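FOR IMMEDIATE RELEASE
Dec 17, 2018

Binis sorting room opens in Skevilow with tables for everyday objects

Skevilow residents who are unsure what to do with an old toothpaste tube or a chipped plate can now get help at a new sorting room on the ground floor of the Campos building. The room is run by Bilier, the reuse and recycling charity, under its Binis programme.

Binis deals with small household things that people tend to put in the wrong bin or leave in a drawer. Visitors bring a bag of items, put them out on the tables one at a time and talk through where each one should go.

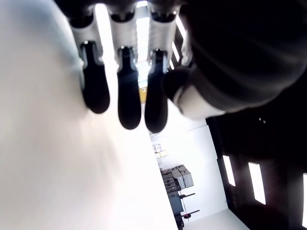
A small yellow object with a dark mark, at the Binis room.

The programme began with a survey of 262 households in Skevilow. Each was asked to keep a list of the small items it was unsure about. The lists came to 536 entries. Plates and glassware came up often, as did tubes, pens, plugs, batteries and the insides of broken electrical goods.

"People were fine with newspapers and tins," said Eldana Berhe, who manages Binis for Bilier. "The trouble started with anything smaller than a shoe. A plate looks as if it ought to go in with the bottles, and it shouldn't. We wanted somewhere you could put the thing down on a table and ask."

The room has plain white tables and a dark grey carpet. Bilier chose white tabletops so that small parts are easy to see, and the tables are kept clear apart from the items being looked at.
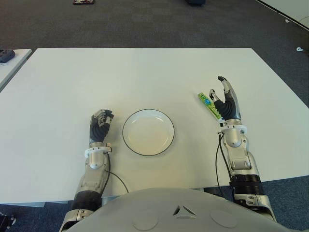
A round plate and a green circuit board on one of the white tables.

Circuit boards are kept apart from other items and go into a separate box for small electricals. Visitors should take out any batteries at home if they can do so safely. Plates and glass dishes in good condition are offered for reuse, and chipped ones are wrapped in paper before they leave the room.

A printed guide covering 69 common items has been written to go with the sessions. It gives one line to each item and can be picked up free at the Campos front desk.
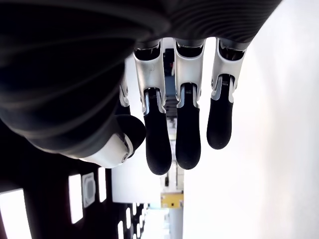 Sessions last an hour and are open to 20 people at a time. There is no charge. Booking is advised for groups, who may bring one bag per person – larger loads should go to the main recycling site as before.

Fouzia Arain, who wrote the guide, said the bathroom page had taken the longest. "A toothpaste tube is a small thing but the answer depends on what it is made of, and the cap can be different again," she said. "We ask people to squeeze it out, put the cap back on and bring it along. Then we can look at the label together."
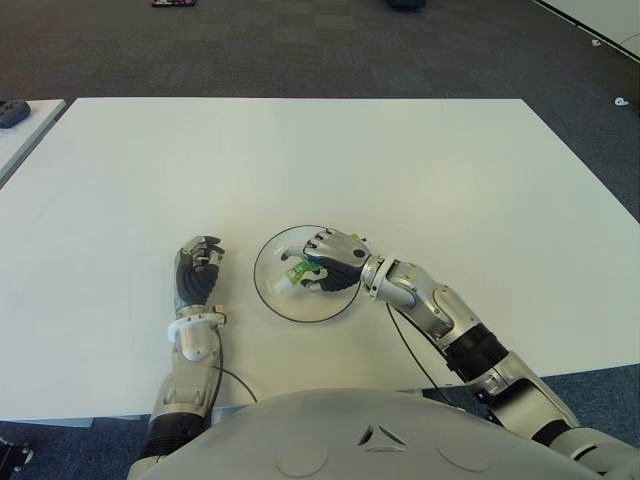
The room cannot take paint, medicines, gas canisters or sharp blades. Anyone bringing knives or broken glass should speak to staff at the door before unpacking.

Bilier plans to add a page on kitchen tools to the guide next year. Suggestions for other items can be left at the Campos front desk.

ENDS

Notes to editors

Bilier runs reuse and recycling projects in Skevilow. Binis is its programme for small household items.

Eldana Berhe and Fouzia Arain are available for interview. Requests should be made through the Bilier press office.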